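Dradora 商品ページ > お弁当まわり > 保冷剤

薄型保冷剤 Ellik(エリック) 4枚セット

1000円(税込)
1枚130グラム/冷凍庫で12時間
メーカー:Dindusa
2025年2月27日 商品説明を書き直しました

保冷剤って、買うものだと思っていませんでした。ケーキを買うとついてくる、あの小さいのが冷凍庫の引き出しにごろごろしていて、それで足りるでしょ、と。わたしも長いことそうでした。でもあれ、凍ると真ん中がぽっこりふくらんで、お弁当箱のふたの上でぐらぐらするんですよね。通勤の電車でちょっと傾いただけで、すべって横に落ちている。お昼に開けると、ごはんの側だけ妙に冷たくて、おかずの側はそうでもない、という悲しいことになります。

そんなわけで店に並べるようになったのが、このEllikです。平たいまま凍ります。それだけといえばそれだけの商品なんですが、使いはじめてから引き出しのごろごろはだいぶ処分しました。 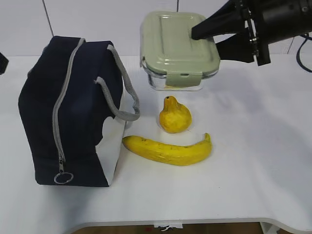
文:宮下こずえ

どんな形?

はがきをひとまわり大きくしたくらいの、角の丸い板です。外側はやわらかい樹脂ではなく、かたいケースになっています。中の保冷材は密封されていて、入れ替えや補充はできません。ケースの裏と表に浅い溝が走っていて、これが結露した水をちょっとだけ受けてくれます(ちょっとだけ、です。夏は布で巻いてくださいね。あとで書きます)。

色は乳白色のみ。前はうすい緑もあったんですけど、メーカーのほうで終わってしまいました。緑、かわいかったのになあ。お問い合わせをときどきいただくのですが、在庫はもう本当にないんです、ごめんなさい!

凍らせかた

はじめて使うときは、さっと水洗いして、水気をしっかりふいてから冷凍庫へ。ぬれたまま入れると棚にくっつきます。くっついたときに無理にはがすとケースの角が欠けることがあるので、そういうときは扉を開けて少し待つか、ぬるま湯でしめらせた布を当ててください。熱湯はだめです。

平らに寝かせて12時間。夜ごはんの片づけのときに入れて、朝のお弁当に間に合わせるには少し足りないことがあります。うちは帰ってきてすぐ、上着を脱ぐより先に保冷剤を冷凍庫に入れる、という順番にしています。4枚あるので、2枚ずつ交代にすればあわてません。立てて凍らせても使えますが、下のほうに中身が寄って、少しだけいびつになります。気にならない方はどうぞ。

冷凍庫がぎゅうぎゅうのときは、冷凍うどんの下が意外といい場所です。平らだし、重しにもなるし。アイスの横は、子どもが開け閉めするたびに動くのでうちではやめました。

入れかた

お弁当箱の上に1枚、が基本です。冷たい空気は下におりるので、上にのせるほうが全体にまわります。二段のお弁当箱なら、上の段と下の段のあいだにはさむ方法もあって、厚みがそんなに出ないので、ゴムバンドもふつうにかかります。真夏は上と横に1枚ずつ。

大事なのは、ごはんもおかずもちゃんと冷ましてからふたをすることです。これはどんな保冷剤でも同じで、湯気の立っているごはんを保冷剤だけで冷まそうとするのは無理があります。朝は時間がないので、わたしはバットにごはんを広げて、その下にEllikをもう1枚敷いて冷ましています。メーカーの説明書にはのっていない使いかたですが、けっこう早いです。

袋は、内側に保冷用の加工がしてあるものをおすすめします。布だけの巾着でも使えますが、もちは短くなります。口がファスナーでぴったり閉まるタイプだと安心ですね。袋のなかにすきまが多いときは、ハンカチやおしぼりを入れて埋めておくと、お弁当箱も保冷剤も動きにくくなります。 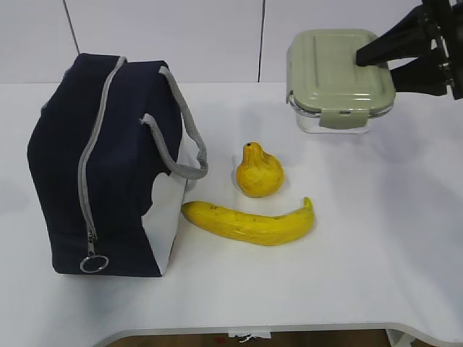
結露のこと

レビューでいちばん多いのがこれです。「袋のなかがびしょびしょになった」というお声。はい、なります。冷たいものを暖かいところに置けば水がつくので、こればかりはどの保冷剤でも避けられません。

いちばん簡単なのは、手ぬぐいを半分に切ったもので包むこと。キッチンペーパーでもいいのですが、帰りにはぐずぐずになっているので、わたしは布派です。当店で扱っているKaimalの保冷剤カバーもサイズが合います。綿の平織りで、片側があいている封筒みたいな形。洗濯機で洗えて、端の始末がていねいなので、何度洗ってもほつれてきません。べつに専用品ではないので、お手持ちの布があればそれでじゅうぶんです。

それから、帰ったら袋の口を開けっぱなしにして、内側を乾かしてください。めんどうでもこれをやるのとやらないのとで、においがぜんぜんちがいます。

お手入れ

食器用洗剤とやわらかいスポンジで手洗いです。食洗機、電子レンジは使えません。溝のところに汚れがたまりやすいので、ときどき古い歯ブラシでこすってあげてください。漂白剤は、色が黄ばむことがあるとのことなのでやめておきましょう。

ケースにひびが入ったら、そこで終わりです。テープでとめて使うのはなしでお願いします。捨てかたは自治体によってちがうので、お住まいの地域の案内を見てくださいね。中身を流しに流すのもやめてください、つまります。

よくいただくお問い合わせ

一日じゅうもちますか。
袋や気温や置き場所でずいぶん変わるので、何時間とは書けないんです。朝つめてお昼に食べる、という使いかたを考えてつくられたものです。暑い日は涼しい部屋に置くか、冷蔵庫があれば入れてください。

熱が出たときに使えますか。
かたいケースなので、おでこや首にはおすすめしません。肌に直接当てるのも避けてください。

1枚だけ買えますか。
いまのところ4枚セットのみです。ばら売りは箱の都合でできないとDindusaさんから聞いています。ご家族やお友だちと分ける方もいらっしゃいますよ。

お送りについて

ポストに入る厚さの箱でお届けします。凍っていない状態で届きますので、着いた日のお昼にすぐ使うことはできません。ご入用の日の前々日までには届くようにご注文いただくと安心です。

毎年5月に入るとご注文が急に増えて、発送がふだんより遅れがちになります。遠足や運動会に間に合わせたい方は、ぜひお早めに!

Kaimalのカバーと一緒のご注文は、同じ箱に入れてお送りします。備考欄には何も書かなくて大丈夫です。

在庫:あり
返品:未使用にかぎり、到着後に一度ご連絡ください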